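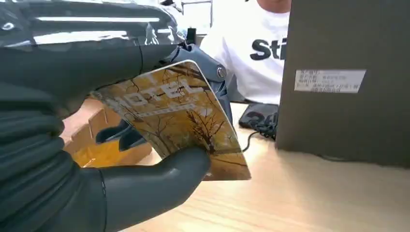 Key card with an autumn print, bare trees on gold.

Thu 30 June

I read the Plurden white paper twice this week and still can't say where the money comes from. The token pays 19 percent a year if you lock it up. Paid by whom? Page 4 says "network activity." The network, as far as I can tell, is people locking up tokens.

I've been here before. I put $500 into Flavwood when everyone on the forums called it the safe one, and I got a T-shirt out of it.
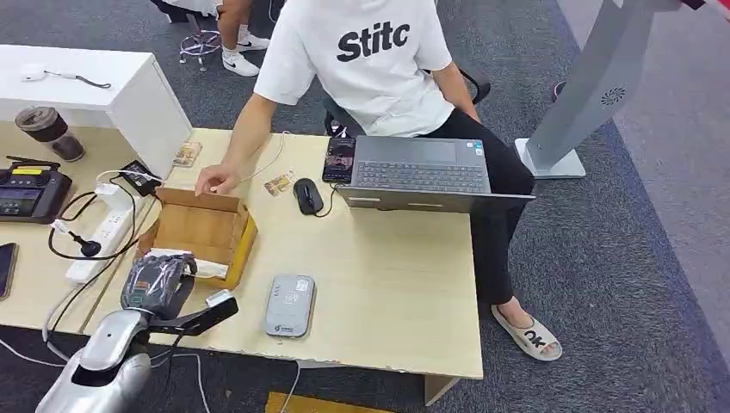

What the audit says

Plurden's fans keep waving the McAlister audit at me. Fine, I read that too. It covers the wallet code. It doesn't touch the reserves, and the lockup contract is listed as "out of scope." I wouldn't buy a used car on the strength of a report about the radio.

Then there's the Woretti exchange, the only place you can sell. Withdrawals over 2000 tokens go to manual review, with no time limit that I could find. I wrote to support and got a link to the same FAQ. 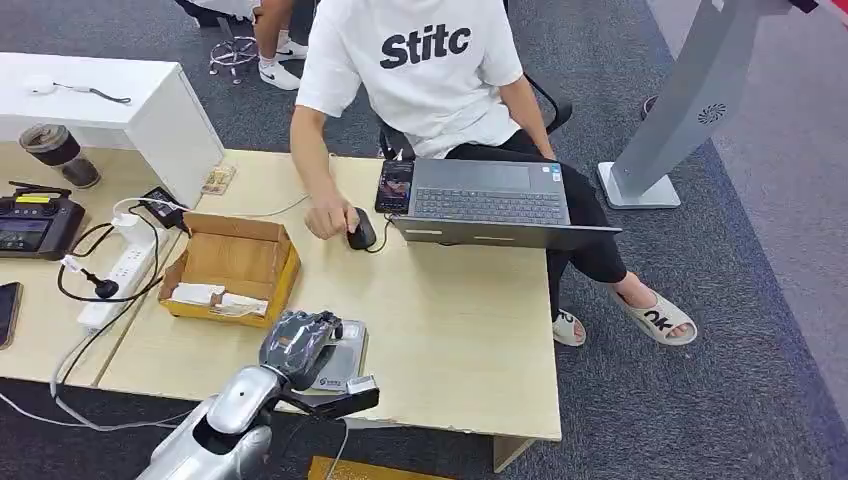 Desk with laptop, phone and an open box.

Maybe I'm wrong and it runs for years. I'll look again when someone publishes the reserves, and until then my money stays in the boring savings account.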